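Looking after the two-arm cell: a small gallery

Brutimby workshop pages, Jan 21, 2026

I have been putting off this page for months, which is silly, as the two-arm cell is easily my favourite thing in the building and I bore people about it at every opportunity. It does household jobs at doll's-house scale: bedding, bags, baskets, small bottles. Soft things are hard work for a machine, and they are hard on the machine too. Lint gets into places you would not believe!

Jasper Leemans and I share the upkeep. He does the cables and anything with a connector on the end, and I do fingers, bolts and cleaning. Dorothy Naylor keeps the log and tells us off when we forget to fill it in. The cell came together last May, and most of what we know about it has been learnt with a hex key in one hand.

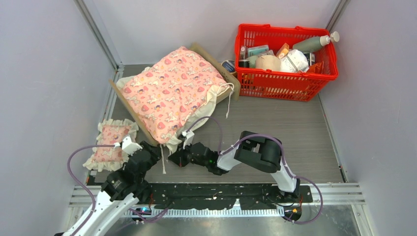 2 min read

Both arms at work on the toy bed, the left with the little pillow and the right at the edge of the ruffled sheet. I love how much reach there is in such a small enclosure. The arms stand at the front and everything they handle goes further back, so the elbows have room to fold without meeting each other over the bed.

The purple cables are Jasper's department. Each one needs a loop generous enough for the wrist to turn all the way and come back, but not so generous that it catches on a basket handle. Our first attempt was far too tight. Now we move each arm by hand to its furthest corners with the power off, watch the loop the whole way, and only then fasten it. If you change the loop at one end, do the whole thing again. We skipped that once and spent a long afternoon chasing a fault that came and went with the angle of the elbow.

The speckled black mat at the front gets lifted and wiped underneath whenever a base comes off. Base bolts are checked every 262 running hours, a number Liesbeth Van Beek worked out from the first few times we found one loose, and so far it has served us very well. Go round them crosswise, a little at a time, and put a paint-pen line across each head when you are happy with it. A quick glance then tells you if anything has crept.

The slotted rails collect crumbs of everything. A soft paintbrush first, then the vacuum with the narrow nozzle. Please don't use the air line – it just blows the fluff into the joints.
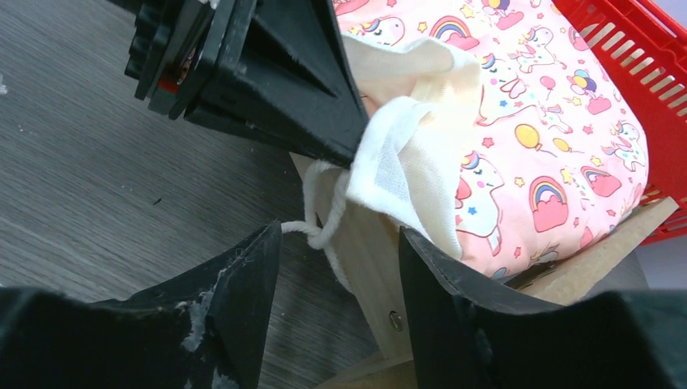
Close in at the fingers, one tip in a fold of the cloth bag.

I could look at close-ups of fingers all day. You can read a good deal from them: the dust on the black surfaces, the softened edges, the pale scuffed patch on the lower left. When a patch like that turns up I wipe it with a barely damp cloth to find out whether it is residue or bare wear, and write down which. Residue is five minutes' work. Wear goes in the log with a date, and we keep an eye on the tip beside it.

Drawstrings deserve a paragraph to themselves. A cord will find any gap between a finger and its bracket, and a thread left in there slowly winds itself tighter. Ziad Daher made us a lovely hooked pick out of an old bicycle spoke, and it lives on a nail by the door (please put it back!). Open the gripper fully, power off, pick from the outside inwards, and turn the finger towards a lamp before you decide it is clean.

Spare fingers are in the drawer marked Indau, in matched pairs. Change both of a pair together even if only one looks tired, then run the open and close check 4 times before any cloth goes near it. Roos Brouwer has written up the zeroing steps on the laminated card, and they are much clearer than my old ones.

Next job is the right wrist, which is almost due for fresh grease. I'm looking forward to that one more than I should be.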